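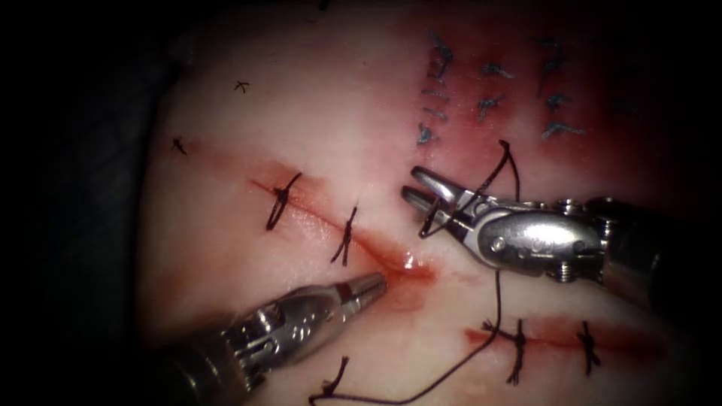

Two instruments nearly meet over a suture practice pad.

Small film festivals should test every file they plan to show, in the room where they plan to show it, before the audience arrives. The test should be in the submission terms, with a time limit and a named person responsible. Most festivals I have sent work to say something about technical standards on their entry page. Few say what they will do on their side.

The usual terms run like this. The filmmaker supplies a digital cinema package, a frame rate, a sound format and a running time. The festival reserves the right to reject a package that fails to load. Loading is a weak test. A package can load, play from start to finish and still be wrong: dialogue sent to the left speaker, subtitles falling below the screen masking, a scope picture shown inside a flat container with bars on all four sides. The server reports no fault in any of these cases.

At Drudumthorpe in August I watched a program of shorts in a hall with 300 seats. Tagle, the third film, had been mixed with most of its speech in the center channel. The hall had a center speaker, but the processor was still set to the stereo preset used for the film before it. We heard music and footsteps and very little talk. The film runs 16 minutes, and the preset was corrected at the next changeover. A two-minute spot check with the correct preset saved to the playlist would have caught it.

The objection is always time. A festival showing shorts has a lot of files and a hall that is rented by the hour. I accept that full playback is out of reach. It is also unnecessary. A spot check needs four positions: the first picture after the logos, one scene with dialogue, one loud passage, and the end titles. Allow three minutes per film, including loading. A program of eight films then takes 24 minutes, which can be done on the morning of the screening while the lobby is being set up.
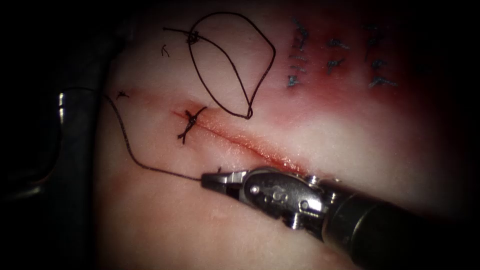

The order of work matters more than the length of it. Check aspect ratio first, with the masking in its final position, as any change there can alter where subtitles sit. Then sound routing, then level. Level should be set once for the whole program, using the loudest film and the quietest film as limits, and the fader number written down. Projectionists who ride the fader through a shorts program are usually fixing a problem that could have been measured earlier.

Entry services could help. Skilo already asks for aspect ratio and audio layout on its upload form, but it passes them to the festival as free text, so one filmmaker writes "2.39" and another writes "wide." A fixed list would let the playlist be sorted before anyone opens a file. Trisevine, which prepared the package for my last short, sends a one-page sheet with each drive that gives the fader setting used in its own review room. I would like to see that sheet become a normal part of delivery. It costs nothing to copy.

There is also the matter of who pays. My last short cost 700 dollars in mixing alone, more than any other line in the budget apart from food. When a festival plays that mix through the wrong preset, the money is gone for that audience. There is no second screening and, in every set of terms I have read, no remedy. Filmmakers sign because the other choice is to stay home.
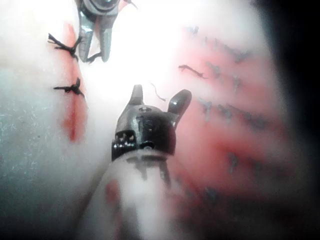

Aicha Morsy wrote to me after an earlier version of this piece and argued that a written promise would scare off the smallest festivals, the ones working from a library room with a borrowed projector. They would stop taking entries, she said, before they would sign something they might fail to honor. She would rather have a printed notice of what equipment is in the room and let the filmmaker decide.

I think the notice is a good idea and should come first. It should list the projector, the screen width, the number of working audio channels and the playback software with its version. But it moves the work onto the person who is furthest from the room. A filmmaker can read that the hall has a 5.1 system and still have no way of knowing which preset will be live when the film starts.

A compromise would be to tie the promise to the entry fee. Festivals that charge nothing could publish the notice only. Those charging 15 dollars or more per short would publish the notice, carry out the spot check, and send the filmmaker one line by email with the fader setting and the preset name. If the check could not be done, the line would say so.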